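Piltby Community Orchard: where we've got to
Thu 7 June

Hello again from Piltby! You asked for a short update on how your grant is being spent, so I've sat down with a cuppa and the receipts.
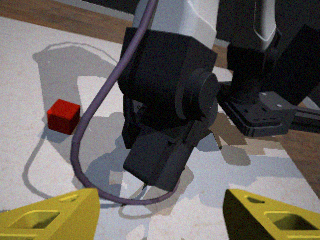
The trees

We planted 106 trees in the end, mostly apples and pears, with a few quinces along the Tarnent Road fence (my favourites, and I won't pretend otherwise). All but 3 have taken. Two of the losses were plums in the low corner where the water sits, and the third was a pear that a wallaby got into before the guards went on. Lisgate Nursery is replacing the pear at no charge. I've given up on plums down there and would like to try a medlar, if you're happy with the swap.

Water

This has been the slow bit. The tank is in and the main pipe runs as far as the shed, but the drip line stops halfway down the second row. Politis Plumbing had the wrong joiners sent up and we lost a fortnight waiting on the right ones. In the meantime the bottom rows are being done by hand, which is good for my shoulders and not much else! The rest of the line should go in this month.

Grafting day

More than 50 people came, and I'd catered for a lot fewer, so the scones went early. Everyone took home a grafted tree in a pot. The hall was a squeeze, and next time I'd split it into a morning and an afternoon group. A few of the older locals brought cuttings from backyard trees, including a lovely striped cooking apple that none of us could put a name to. I've grafted it onto two rootstocks and we'll see what colour the fruit comes up.

Money

There's $800 left. I'd like to put it towards mulch and the last of the tree guards, and I won't order anything until I hear from you. The receipts are in the same envelope as last time, with the fuel ones clipped separately.

What's next

Winter pruning, then the fence along the creek side, then the drip line gets a proper test before the hot weather. My next report is due in December. Come and see the quinces before then if you're passing, and bring boots, as the gate end is still a bog.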